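Ornix Desktop 5 review: a fresh start for an old laptop?

By Kerstin Kramer
April

I've got a laptop that was sold to me as ready for anything. It had a shiny sticker by the keyboard saying so, and I believed it, and two operating system upgrades later it took so long to start that I'd put the kettle on and be halfway down the mug before I could open a browser. So when a reader in Ulldale wrote to ask whether Ornix Desktop was any good on older machines, I thought, right, I've got just the thing for it.

Ornix is a full operating system, so it replaces whatever you've got now. It comes from a small firm called Frerichs, who used to make backup software (I had a licence for that years ago and liked it). The Home edition is £79 for 2 machines, paid once, and there's a free trial you can run from a memory stick without touching your hard drive. Do the trial first! I mean it. Mine showed up a problem with the wireless card that I'd much sooner find out about before wiping anything.

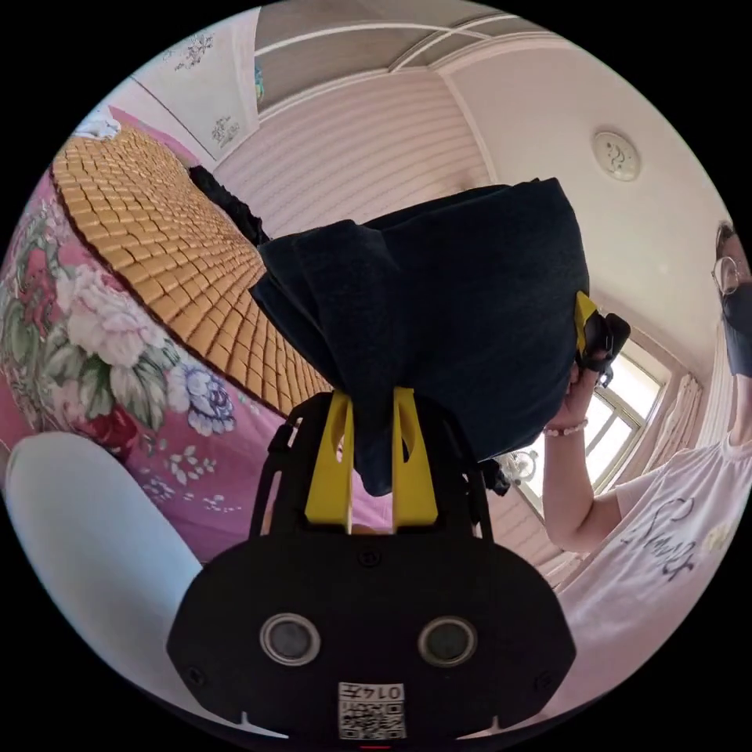
The wireless thing was fixed by ticking a box marked "older hardware" on the second setup page, and after that the install went through without a fuss. It asks you where you live, what keyboard you use and whether you want to send usage reports, and the reports box is empty to begin with, which I was very pleased to see. Then it copies everything over and restarts twice. I did it after supper and was reading my email before bed.

Now, speed. The old laptop isn't suddenly a new laptop, but it's pleasant again. Menus open when I click them. I can have a spreadsheet, the music player and a dozen browser tabs going and the fan stays fairly calm. Video is fine in a window and a bit jerky at full screen, and I blame the graphics chip for that, as it was always the weak spot.

The desktop itself took me a day or two. The taskbar is down the left-hand side and there's no proper way of putting it along the bottom – there's a setting for it, but half the icons vanish when you use it. Frerichs say that's being looked at. The see-through window effects are switched off on slower machines, and you can force them on if you like, and I did, and then I turned them off again ten minutes later.
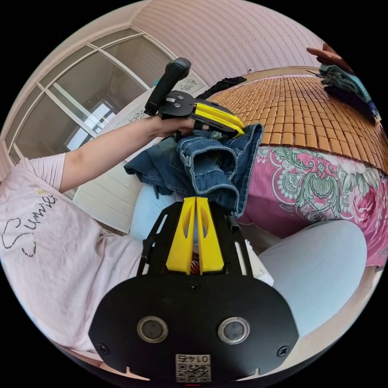
Printing was my big worry and it was the easiest part. My printer was found over the network before I'd gone looking for it. The scanner was another story. It needs a helper program called Trorkunine, and you have to fetch that separately from the Ornix software shop, and the shop's search is dreadful. Type "scanner" and you get a hundred things (well, exactly 100, it stops there) and Trorkunine isn't one of them. You have to know the name. Once it was on, my scans came out straight and the right colour, so I've forgiven it, mostly.

Old Windows programs are hit and miss. My accounts package runs, but the help pages come up blank. A family tree program I've used for ages wouldn't open at all. If there's one thing you can't do without, try it from the memory stick and give it a proper go, printing and saving included.

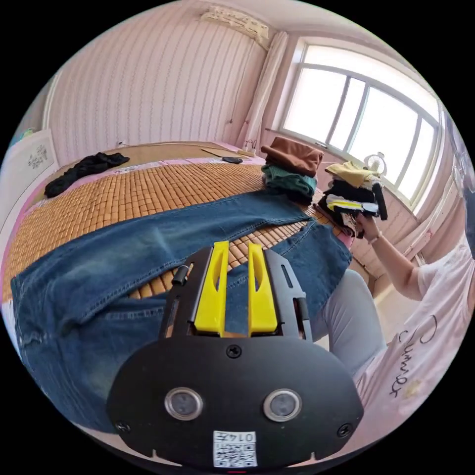 Updates arrive in the evening by default and you can put them off for up to 5 days, after which it nags. It never restarted on me mid-sentence, and my last system did that more than once. Support is by email only. I wrote in with the taskbar question and had a friendly reply by the next morning, signed by a person, with a link to the right bit of the manual.

Would I pay for it? For this laptop, yes, and I have. On a newer one I'd stick with what came with it, and if you're a keen gamer I wouldn't bother. I'd also like that price to cover one more machine, as there's a desktop upstairs that could do with the same treatment.

Ornix Desktop 5 Home, £79
Good: quick on old kit, easy install, polite about your data
Less good: the software shop, the taskbar, patchy with older programs
Score: 79 out of 100

Recent reviews
Is it worth adding memory to an old laptop?
Three free office suites compared
Backing up to a memory stick: what to buy
Quiet keyboards for shared rooms

Get our newsletter! Reviews and tips in your inbox once a month. Unsubscribe whenever you like.

We use cookies to remember your settings and count visits. Accept | Manage choices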